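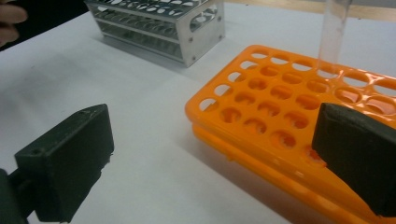 # Fandadeck Save Cartridge for Wodent League Play

If you have ever lost a franchise to a server having a bad evening, you already know what this page is selling. The Fandadeck is a small box that sits between your console and your router and keeps its own copy of your Wodent rosters, sliders, playbooks and draft classes. When the share servers go down in the middle of your fantasy draft, you keep drafting. Your league mates will have to find something else to blame for taking a kicker in round two.

**Price:** $60, cable included. The cable is short. Sit close to the router or buy a longer one.

## What it holds

- 1000 roster files, or one commissioner's worth
- 139 slots for custom playbooks
- Full season history, including the season you asked everybody to forget
- Slider sets, with notes, so you can find out who set fumbles to 80

Storage can't be expanded. We asked our engineer, Anqi Fan, whether it could be, and she asked us how many rosters one person needs with the same backup quarterback in them.

## Setting it up

Plug it in, wait for the green light, and open the Share menu in the game. The box shows up as a local league called Reltier, after the company that makes it. You can rename it, and most people do – please remember that the name is visible to everybody in your league, including the ones whose kids are playing.

The first sync is slow. Ours took the length of a full game with twelve-minute quarters, and we ran the ball a lot. After that it only copies what has changed.

If the light is orange, the box can see your console but not the internet. You can still play your league games against the CPU and upload the results later. If it's red, unplug it and plug it back in. If it's still red, write to Horacio Lagos at the support desk, who will ask you to unplug it and plug it back in.

## What it doesn't do

It won't lower your ping. It won't fix the safety who runs backward on play action. It won't bring back online head-to-head when the servers are out, so your rivalry game will have to wait with everybody else's.

Auction and card modes aren't supported either. Those live on the publisher's side and they're going to stay there.

## Firmware

Build 2646 is current as of 31 May 2020. It fixes the bug where traded players kept their old jersey numbers and, in one league, their old team. Thanks to Dardo Saavedra for sending us the save file, and sorry about your left tackle.

Older builds will keep working, but draft classes made on 2646 can't be opened on them. Update the commissioner's box first.

## Returns

Thirty days, in the original box. Export your league before you send it back. We wipe every unit that comes in, dynasties included.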